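Home | Forums | Members | Calendar | Help
Search this forum... Go Advanced search
Print this thread | E-mail this thread

Forum: Bench and Storage
Thread: Stainless tube racks vs plastic, worth it?

millet_row wrote:
I do seed germination counts and a bit of soil testing out of a converted laundry, so most of my tubes are the ordinary clear ones with push caps. My plastic racks are all going yellow and two have split at the corners. I'm thinking of going over to stainless. The ones I've looked at are the long open-frame sort with a punched top plate.

Questions for anyone who has them. Do they rust at the welds? Do the tubes rattle? And is the 40 hole size too long for a normal bench? Mine is 700 mm deep and I already have a centrifuge and a kettle on it.

Tuesday, August 20, 2024

dunlop_creek wrote:
Had three from Brakance for years. No rust on the plate. One has a bit of brown where the leg meets the bottom rail, but that one lived next to the bleach bucket and I never rinsed it. The others are fine.

They do rattle if you carry them. I don't carry them.

JarlathOG wrote:
I'd stay with plastic. Stainless looks good and it will outlast you, but if you drop a glass tube into a metal hole at a bad angle you chip the bottom. I went through a lot of tubes the first winter. Also the colour coding. With plastic you get a blue rack and a red rack and you know which batch is which from the doorway.

Jarlath Ó Gríofa, Vurkdale

millet_row wrote:
Thanks both. Fair point on colour, but I was going to do that with the caps.

marlene_e wrote:
Cap colour works well enough. We use blue for anything that has been labelled and logged, and no other colour goes in that rack. It takes a week for people to get used to it.

On the rust question, look at how the rack is built before you buy. The cheap ones have a top plate and a solid tray and the water sits in the tray. You want one that is open right through, with a second punched layer underneath and just rails below that, so you can rinse it under the tap and stand it on a towel. Ours has four rows of holes and it's that type. 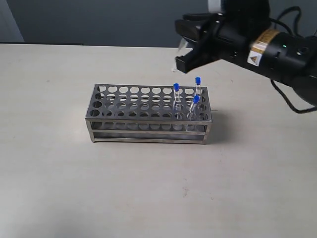

Re: Stainless tube racks vs plastic, worth it?

dunlop_creek wrote:
Same sort as mine by the look of it. Is that the Sundholm?

marlene_e wrote:
Yes, Sundholm. We bought it with a box of caps and a couple of draining baskets. The baskets were not worth the money.

JarlathOG wrote:
Three tubes in a rack that size. That's my other complaint about the long ones. You end up giving bench space to holes. I'd take four small racks over one big one any day, because you can put the small ones away.

marlene_e wrote:
I don't agree. Small racks tip. If you put all your tubes down one side of a little plastic rack it goes over when you bump the bench. The long metal one has enough weight that you can load one end and leave the rest empty. We've had that one since last October and it hasn't gone over yet.

JarlathOG wrote:
Weight is also why I stopped using them. I have a shelf at head height. Not having one of those come down on me.

qin_fan wrote:
Don't put it on a shelf at head height then.

I use the Qin wire racks, the ones that are just bent wire with no plate. Cheaper again, and dead easy to clean. Downside is that the tubes lean. If you're reading levels by eye you have to pull each one out and hold it up. A punched plate with a second layer under it holds them a lot straighter.

millet_row wrote:
Leaning would drive me mad, I do read by eye. So plate and second layer. What about hole size? My tubes are on the thin side.

dunlop_creek wrote:
Measure the tube under the cap, not at the cap. Then buy the next hole size up. If the hole is too big the tube leans anyway and you've paid extra for nothing. If it's too tight you'll be twisting every one out and one day you'll pull the cap off instead.

JarlathOG wrote:
Agree with that at least. Take a tube to the shop with you if there is a shop.

marlene_e wrote:
Another thing is the surface under it. Ours has small feet and on a slick top they slide when you push a tube in with one hand. On the cream table we keep it well away from the edge, and if I have a lot of tubes to load I put a piece of damp cloth under it. A silicone baking mat works too.

Same rack again:
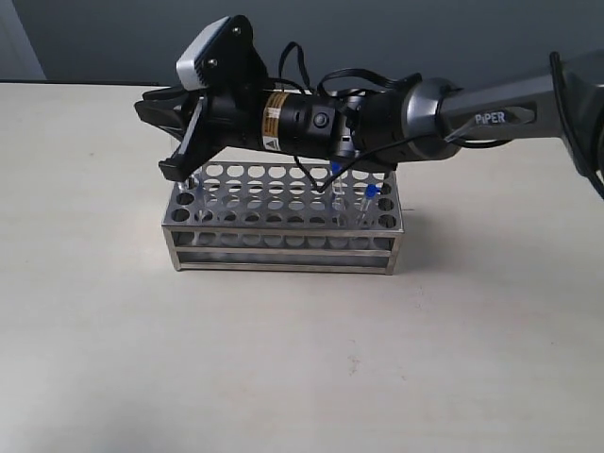

Stainless rack on the cream table, left end and gripper.

millet_row wrote:
That helps. Longer than I pictured but it would go along the back of my bench if I shift the kettle.

qin_fan wrote:
Shift the kettle regardless, you don't want it near soil samples.

millet_row wrote:
It's my only power point that doesn't trip.

dunlop_creek wrote:
Get an electrician.

JarlathOG wrote:
For the record I still say plastic for a small setup. If you were putting through 3000 tubes a season I'd say metal without thinking. How many do you do?

millet_row wrote:
Last season was 2754 according to the notebook.

JarlathOG wrote:
Right. Buy the metal one.

marlene_e wrote:
Buy two if you can, so one can be drying. And dry it upside down the first few times. Water hangs in the top holes and leaves white rings if your water is hard. A wipe with vinegar gets them off, then rinse again. Keep bleach away from it, as dunlop said.

Marlene Engelhardt

millet_row wrote:
Ordered one for now. Will see how it goes with the thin tubes and post back. Does anyone want five yellow plastic racks, two split? Pick up only.

qin_fan wrote:
Are the three good ones the 16 mm size?

millet_row wrote:
I think so, will check tonight and message you.

Previous thread | Next thread | Back to Bench and Storage
Print this thread | E-mail this thread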